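Bretov Tables: Questions We Are Often Asked

Can I wipe the table down every day?
Yes. Use a soft cloth wrung out in warm water with a drop of washing-up liquid, then go over it with a dry one. Wipe along the grain.

What should I keep off it?
Scouring pads, bleach, spray polish and anything with ammonia in it. Baby wipes are best avoided too, as some of them leave a dull patch.

How do I get rid of a white ring?
White rings are usually moisture in the finish. Leave the spot alone for 2 days. If the ring is still there, rub in a little table oil with a lint-free cloth and leave it overnight. Black rings go deeper and need sanding.

How often does it need oiling?
Twice in the first year, then once a year. Many customers do it in July, when the windows can be left open. A 200 ml tin does one six-seater table with some left over.

Can I sand out a scratch myself?
Light ones, yes. Use 240 grit paper on a cork block, go with the grain, and oil the area the same day. Please don't use a power sander. Deep scratches can be brought to the Ulov workshop, where In-ho Son looks after repairs. The charge starts at £40 and we will give you a price before any work is done.

Why is the grain on my table different from the one in the showroom?
Every top is cut from different boards. On the pale ones the lines may run long and slightly wavy, and the colour can go from beige to honey across the same top.

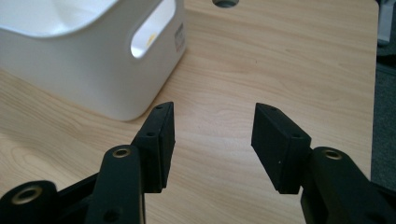

We can't match a new table exactly to one you already own. If you are buying a second, send Seon-mi Pyo a picture taken in daylight and she will pick the closest we have in stock.

Will the colour change?
Pale wood deepens a little with sunlight. Move bowls and mats now and then during the first few months so that it changes evenly.

Can it stand next to a radiator?
Leave a gap of at least 40 cm. Dry heat can open up the joints.

Last updated December 29, 2018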